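About Us

Hello, and welcome to Stuluvden! We're a student robotics club, and if you've landed on this page you're probably wondering whether you need to be good at maths to join (no) or whether you get to touch the robots (yes, in your first session if you like).

I'm Luminița Gavrilă and I've been running the club since it was me, two school leavers and a robot called Gavus that could only turn left. We've grown a bit. Gavus is retired now and sits on my desk at home, and these days most of our time goes on teaching robots to do everyday household jobs by showing them how it's done.

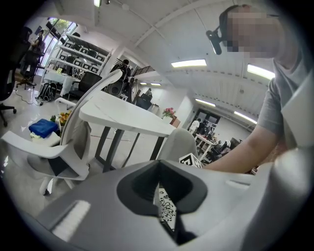
People often expect us to be typing all evening, and we do have a coding group, but a lot of the work is done standing up. You take a gripper in each hand, do a small job with it, put everything back and do it again. Each go gets saved as one recording, and later on we use the whole pile to train the robot. Our last project, Ardeleanu, ended up with 974 recordings, and we threw out 217 of them for silly things like someone forgetting to press start. It was still our best one so far!

The newer project is called Skaria and it's all about tidying and wiping. I thought it would be easier than Ardeleanu. It's been much harder, mainly as soft things never sit the same way twice, and I've got very fussy about how people hold a sponge.
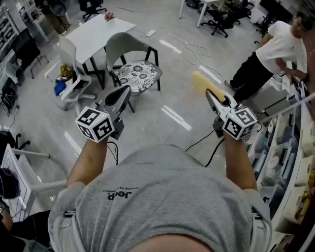
We split into 3 groups: collecting, coding and building. You can swap whenever you fancy, and most people do (the builders tend to stay put, they like their drawers). Everyone has a go at collecting first, so that when you're staring at the data later you know what it felt like to make it.

We also enter a competition every July. We've never won it, but last time our robot got through to the second round and we made a great deal of noise.

New members can start at any point in the year. Wear something comfy, tie long hair back and bring a drink with a lid. If you'd like to come and watch before you decide, just send me a message through the contact page and I'll find you a spare chair.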